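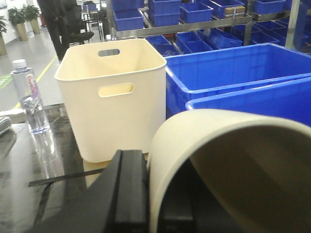
A morning at the Penau soap works, Grinstead

I have wanted to get inside Penau for years. You can smell the place from the bus stop when the wind is right, mostly rosemary with something like warm candle under it, and I used to walk past the gate on my way to work wondering what went on behind it. The works opens its doors in May, so this year I booked the early tour and got there before 9 with a notebook and far too much coffee in me.

There were 16 of us, from a couple of school-age kids up to a retired chemistry teacher who asked better questions than the rest of us put together. Our guide was Inès Brunet, who runs the blending room and clearly loves it. She handed out hairnets and gave us the safety talk (closed shoes, no rings, stay inside the painted lines), and we were off.

The kettle room

This was my favorite part, so I'm sorry if I go on! Penau still makes its base soap by the full boiled method, in tall steel kettles with a walkway built around the top. The oils go in first, then lye, and then it's hours of slow heat while the mixture thickens. One kettle was at the stage where salt is added to pull the soap away from the water and the glycerin, and when you leaned over the rail the surface was doing this lovely slow heave, like oatmeal but bigger and shinier.

Inès explained that the old soap makers judged a batch by letting it slide off a trowel. They have lab tests for all that now, but she keeps a trowel hanging by the ladder and showed us how to read it. If the soap slips off in clean, curdy flakes and the liquid runs clear, the salt is right. I make small cold-process batches at home and have never had to think about salt at all, so I filled two pages here and got left behind when the group moved on.

Scent and color

The blending room is small and very warm, with a wall of brown bottles. We got to smell our way along a row of paper strips. Clary sage on its own is much stranger than I expected, a bit like hay and a bit like tea. Put it next to lavender and the lavender suddenly makes sense. Apparently the citrus oils are the real headache, as they fade so quickly in a bar, and the blenders hold them in place with heavier scents such as cedar or patchouli.

Penau's best-known bar, Gikstead, has 3 main scents in it and we were invited to guess them. I got the rosemary. The chemistry teacher got the other two and was very gracious about it.

Off to the finishing side

After a short break we crossed the yard to the other building. It's cooler and brighter over there, and the floor is gray. I'm a sucker for any kind of round table, and the big green one with the white rim made me very happy.

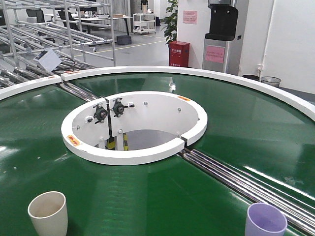
Pressing and drying

Soap noodles really do look like noodles. They get milled between rollers until they're smooth, squeezed out as one long bar, cut, and stamped. We were each given a freshly pressed bar and told to press a thumbnail into the edge. It takes a mark easily at that point, and comes out much harder after a few weeks on the racks. Mine is on the bathroom windowsill now, thumbnail and all.

The shop, and getting there

The tour ends in the shop, where they sell the ends and misshapes by weight. I came home with a bag of Gikstead offcuts and a block of plain laundry soap. There's a good café across the road, Þorgeirsson, with cardamom buns that were still warm when I got there.

The walk from Grinstead station is flat and well signed. Tours last 60 minutes on paper, but ours ran well over and I don't think any of us minded. Wear layers, as the kettle room is hot and the drying racks are in a draft. Book the early slot if you can, and ask to see the trowel.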